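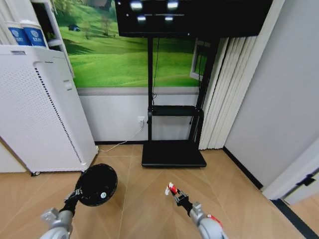
Le coin télé côté purificateur, écran éteint.

Purificateur d'air à côté d'une télé sur pied : où le mettre sans se fâcher avec tout l'étage ?

Posté par grisette_du_4e, le 11 juin 2018

Bonjour à tous,

Je m'adresse aux gens raisonnables, s'il en reste. Au bureau, nous avons une salle de réunion qui sert aussi de salle de pause, de salle de sieste et de salle des reproches. Au mur, des collines bien vertes sous un ciel pâle, avec une petite cabane sombre sur la pente. C'est le seul paysage que nous ayons, on y tient. Devant, la télé sur son pied noir. À gauche de la télé, le purificateur d'air, un grand modèle blanc, branché sur la prise du mur gris.

Depuis le mois de mai, deux écoles s'affrontent. La première veut pousser le purificateur contre le meuble blanc à étagères, le plus loin possible, parce qu'il souffle pendant les visios et que nos clients croient qu'on les appelle d'une gare. La seconde veut le mettre au milieu de la pièce, parce que « sinon il ne nettoie que son coin ». Le milieu de la pièce, je précise, c'est là où nous avons les pieds.

Mes questions, donc : quelle distance laisser avec le mur et le meuble ? Les fentes d'aération sont sur le côté droit de la façade, côté télé : est-ce que l'air envoyé vers l'écran peut l'abîmer ou l'encrasser ? Et que faire du câble blanc, qui descend de la prise et court par terre jusqu'à l'appareil ? J'ai proposé du ruban adhésif, on m'a regardée comme si j'avais proposé de repeindre les collines.

Budget : 11 euros restants dans la cagnotte café. Je sais.

Merci d'avance.

Dindo Soriano

Bonjour. J'ai installé pas mal de salles chez des clients, avec des Fluvo, des Bolusico et d'autres dont j'ai oublié le nom, et la dispute est la même partout.

Pour la distance : regardez d'abord la notice, car tout dépend de l'endroit où l'appareil aspire et de celui où il rejette. Si votre façade perforée est l'entrée d'air, c'est elle qu'il faut laisser dégagée en priorité. À défaut de notice, je laisse une bonne trentaine de centimètres de chaque côté et derrière, et davantage devant. Collé au meuble, il tournera plus fort pour un résultat moindre, donc plus de bruit, donc encore plus de gare dans vos visios.

Pour la télé : un souffle d'air filtré ne lui fera pas de mal. Évitez seulement de viser l'arrière de l'écran à bout portant, cela promène la poussière déjà déposée. Tournez l'appareil d'un quart et on n'en parle plus. S'il fait aussi humidificateur, là en revanche, éloignez-le franchement de tout ce qui est électronique.

Pour le câble : pas de ruban adhésif, vos collègues ont raison sur ce point. Une goulotte adhésive blanche le long de la plinthe se trouve pour moins que votre cagnotte. Faites descendre le câble droit depuis la prise, suivez la plinthe, et gardez un peu de mou à l'arrivée. Il y a une roulette en bas, l'appareil bougera un jour, autant que la fiche ne parte pas avec lui. Tant que vous y êtes, le câble noir de la télé peut être attaché au montant gauche avec deux ou trois bandes scratch.

Et pour les visios, mettez-le en vitesse basse un peu avant la réunion et remontez après. C'est gratuit – votre budget respire.

jia_pas_la_marque

Chez nous on l'a mis dans le couloir. Plus de bruit. L'air du couloir est excellent, personne n'y reste.

(Sinon je confirme pour la goulotte, mais dégraissez la plinthe avant, la nôtre est tombée au bout de quinze jours avec un bruit qui a fait sursauter la comptable.)

MireilleB_125

Les purificateurs c'est du marketing, ouvrez la fenêtre. Vous en avez une derrière les stores, non ? Dix minutes le matin et dix minutes le soir. Mon mari a payé un Grisimine une fortune et il éternue toujours.

grisette_du_4e

Merci Dindo, quart de tour adopté à l'unanimité moins une voix. La goulotte est commandée, il reste de quoi acheter un demi-paquet de café.

Mireille, pour la fenêtre, je transmets. Il faudra d'abord régler la question des stores, sur laquelle il existe aussi deux écoles.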